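Filed under: List archive > Home robotics > Visits and open days
Last updated: March

Subject: Re: Wirport open day in Carkska, who went?

Chidubem Obi wrote:

> Hi all. I couldn't make the 2 p.m. slot at Wirport and I'd like to hear
> from somebody who did. The flyer said "see how robots will learn the
> bedroom" and that the Beltix gripper would be used in a furnished house.
> Two questions. Did a robot do anything by itself, and is it worth
> getting our group on the list for the next one? My mother's aide spends
> half her morning on bedding, so I have a real interest in this.
>
> Chidubem

Chidubem,

I was there, and the short answer to your first question is no. If you read that flyer the way I did, you went expecting an arm on wheels making a bed. What we got was the Beltix, a gripper you hold yourself, with a camera on it. A person does the job with the gripper, the recording goes into their Byun software, and at some later date a robot is supposed to have learned from it. The "later date" part was left very open.

They started with a talk in the front room, 18 minutes of slides, and a figure they were clearly proud of: 361 bedroom recordings so far. I asked how many different bedrooms that was and was told it would be in the handout. It isn't in the handout. I have read it through, including the back.

After that we moved on to small stuff on bedding, the sort of thing your mother's aide would clear off before she even started.

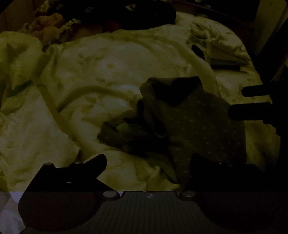 My trouble is with what they want to claim from this kind of work. A human hand is doing all the hard deciding. You squeeze, you feel it slip, you shift your wrist and try again, and you hardly notice you did it. I asked how much of that makes it into a recording. The answer had the word "rich" in it several times. I asked again and got a brochure.

To be fair to them, they don't tidy up for company. The light in the bedroom was poor, and I had assumed they would bring in lamps. The man from Wirport said real houses are dim and a robot had better get used to it. I liked that answer more than anything on the slides.

They also make a point of working with a person in the bed, which I did not expect and which matters for your situation. 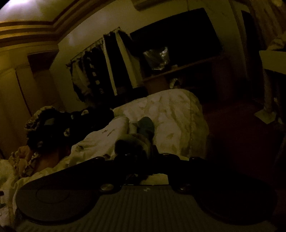
I pushed on safety at this stage. Reaching for something near a foot is one thing when a careful adult has hold of the gripper and would feel bad about pinching somebody. I wanted to know what stops a motor. The reply was that "force limits will be set at the robot stage." Fine, but then please don't hand out a flyer that talks about care at home as if that stage had been reached. A woman next to me asked about consent for people who get recorded asleep or confused, and that went on the list of things they will email us about. I have had no email. 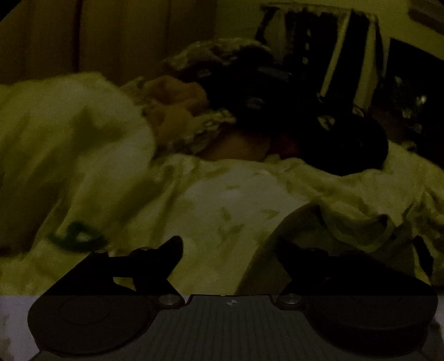

Beltix gripper with its fingers open over the comforter, person in bed.

On your second question, I'd say go if you can do it without a long drive. You do learn what the stuff is, and they let you try the gripper on a spare blanket. It is lighter than it looks and my thumb got tired anyway. I would not bring the whole group to Carkska for it, and I certainly would not tell the families that help with bedding is on the way. If they put on a day where a robot moves one sock with no human hand near it, I'll drive the van.

If you do go, ask these and write down the exact words:

- How many different bedrooms and how many different people?
- Has any robot run on this data yet, and can we see it miss?
- Who can have a recording deleted, and how?

I can mail you my copy of the handout if you send me your address off list. Coffee was decent. Parking is on the street, and the sign for the house is on the wrong side of the hedge.

R.

Contact the list owner | Copyright remains with each poster | Back to top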